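Search the docs Go Clear

Lining up gripper and head camera clocks in Clidden

You have two recordings of the same pair of hands, and each believes in its own version of time. Before you train anything on them, make them agree.

1. Run clidden probe on the session folder. It prints the start stamp and frame count of each stream. If the counts differ by more than 3, stop and look for dropped frames first.

2. Open and close the fingers twice at the start of every take, somewhere the head camera can see them. Clidden looks for those two closings in the gripper width log and in the head video.

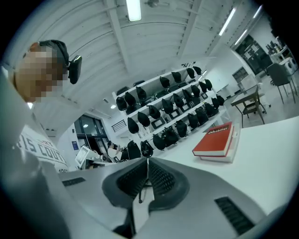 3. Run clidden align --window 702. The window is in milliseconds. I used to set it much wider, and the tool cheerfully matched a finger closing to Mircea scratching his ear.

4. Read the offset. Ours usually lands near 141 ms. A negative number means you passed the files in the wrong order, a tradition I keep up personally.

5. Check the score. Under 86, scrub through by hand and set the offset with --force. Stela wrote that flag and would like you to use it less.

The offset is saved in sync.json, and the pose tracker reads it from there. If you rerun the tracker without deleting its cache, it will use the old offset and say nothing.

Last updated in July by Ayodele Iyamu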